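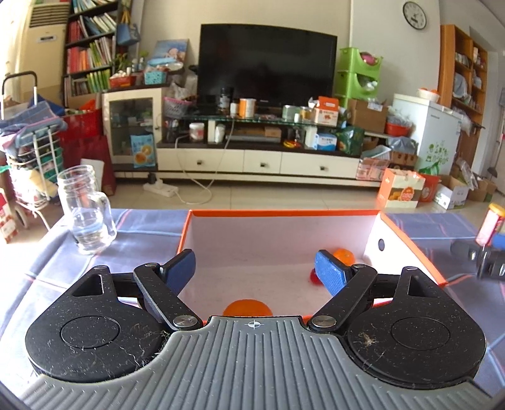 Minutes recorded by Henrique Coelho, Secretary
Posted August 20, 2024

Mistgate Neighbourhood Association
Minutes of the General Meeting, Malik Hall

1. Opening
The Chair opened the meeting at 7:00 pm. Apologies were received from the Wikaden Street delegate. The minutes of the previous meeting were accepted without change.

2. Finances
The balance stood at $3098. Members approved $500 for repairs to the noticeboard at the creek entrance. A request for new banners was held over.

3. Footpath lighting
The Secretary tabled a letter from council on the Pladico Lane lights. Council will replace the two lamps nearest the bus stop but has given no date for the remainder. Members asked that the Secretary write again - with a copy to the ward councillor - and seek a written timetable.

4. Street trees
A petition with 33 signatures was received, opposing removal of the plane trees on Wikaden Street. Moved and seconded that the Association support the petition. Carried, one abstention.

5. Other business
Hall keys are to be returned to the Secretary by the end of August.

The meeting closed at 8:25 pm.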